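Ticket 1235
Product: Jirkidex tour desk, door list and will-call module
Opened by: Perla Becerra, Hinojosa Presents
Opened: 11 July 2025
Severity: High, doors pending
Status: Resolved, one item left open

Summary
Guest list for the Junalby show loads on the box office laptop but not on the two door scanners. Scanners show the support band's list from the May date at the same room. Headliner's list is missing entirely.

Environment
Two handheld scanners, app version 6, venue wifi. One laptop, wired. 281 advance tickets plus a guest list of 40 names. Three bands on the bill, each with its own list. Pridell go on last.

Steps tried before opening
1. Logged out and in on both scanners. No change.
2. Deleted the event from scanner A and pulled it again. The May list came back.
3. Switched scanner B to a phone hotspot. Same result, so the venue wifi is probably clear.
4. Exported the guest list from the laptop. The file is complete and has the right names in the right order.

Advance tickets scan normally. Only the guest lists are affected.

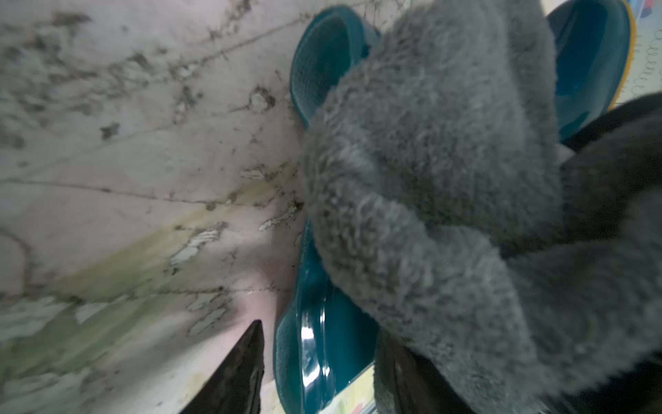 Bjarke Juhl: Please check the event ID on the scanner against the one on the laptop. If the show was made by copying the May date, the ticket types get a new ID but attached lists can keep the old one. Don't delete anything on the laptop yet.

Perla Becerra: Confirmed, it was copied from May. The event ID matches on all three devices. The list ID does not. The scanners hold the old list ID and the laptop holds both, with the old one marked hidden.

Diagnosis
The copy function carried over the support band's list as a hidden item. The scanner app asks for the first list attached to the event and ignores the hidden flag. The headliner's list was added later, so it sits second and is never requested. The laptop reads all lists and filters out hidden ones, which explains the mismatch.
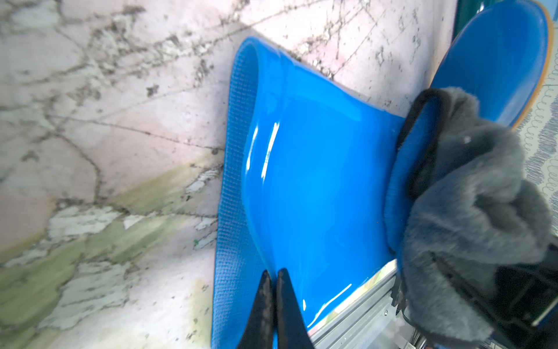 The third band's list sits behind the headliner's and is missing from the scanners for the same reason. It has fewer names on it and had not been checked when the ticket was opened.

Workaround applied
1. On the laptop, unhide the old list.
2. Detach it from the event. Do not archive it – archiving leaves the link in place.
3. Merge the three current lists into one, with the band name in the notes field.
4. Force a full sync on each scanner, one at a time.
5. Search for one known name from each band before opening the door.

Result: scanner A shows all 40 names. Scanner B showed the merged list without notes on the first sync and with notes on the second. Plus-ones are correct on both.
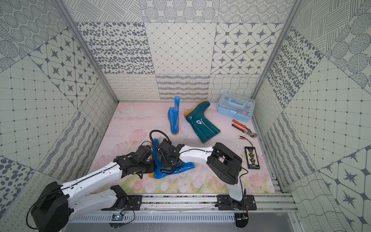 Photo passes were not touched by the merge. They are stored as a ticket type with a zero price and scan like any other ticket. Aftershow passes are the same. If a band wants to add names after the merge, add them on the laptop only; names typed into a scanner stay on that scanner until the next sync and can be overwritten.

Left open
Scanner B needing two syncs has not been reproduced. Logs requested from the device. The copy fault has been passed to development. Until a fix ships, build repeat dates at the same room from a blank event.

Ticket set to resolved by Bjarke Juhl. Log request moved to a linked ticket.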